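How a Robot Picks Parts from a Bin
Last updated: April

A factory is full of small jobs that repeat all day. One of them is picking: taking one part out of a bin and putting it where the next machine or worker needs it.
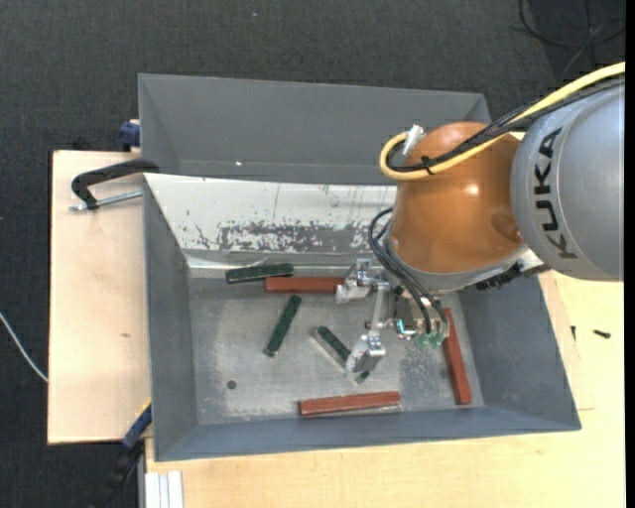 What the robot has to do

At the Estby parts plant, picking is practiced on short bars, red ones and green ones. The bars do not lie in neat rows. They point in different directions, and each one calls for a different grip.

The arm is a chain of stiff links joined by joints. Each joint has a motor. A computer works out how far every joint must turn so that the tool at the end arrives in the right place. This tool is called a gripper. It has two fingers. They open, move down on either side of a bar, and close.

Cables run along the outside of the arm. They have to bend whenever the arm bends, so they are left with some slack. The bin is held by clamps. If a bin slides even a little, the computer's numbers for it are wrong and the fingers close in the wrong spot.

Why picking is hard for a machine

You can reach into a box of crayons without thinking about it. Your skin tells you when you have touched one. A robot needs a program for each part of that task:

- find a bar
- choose where to hold it
- keep the fingers away from the walls
- close with the right force
- lift

Bars near a wall are difficult. There may be no room for a finger on the far side. Shiny metal can also confuse a sensor by reflecting light.

What changes for the workers

Before the robot, Rogelio Navarro picked parts by hand at Estby. On one shift he moved 1,313 of them. His shoulder was sore most evenings.

Now he is a cell operator. A cell is the area where a robot works. He checks the clamps, looks for worn finger tips, and clears the bin when the robot stops. He took a training course that lasted 109 hours.

Not every change was welcome. The picking team used to have eight people, and it now has 3. The others moved to packing or inspection, and two left the company. Some workers miss talking across the bench.

Words to know

Gripper: the tool a robot uses to hold things.
Joint: a place where the arm can turn.
Cell: a robot's work area.

Contact: Alora Young Readers, Room 181 | Copyright Alora | Back to top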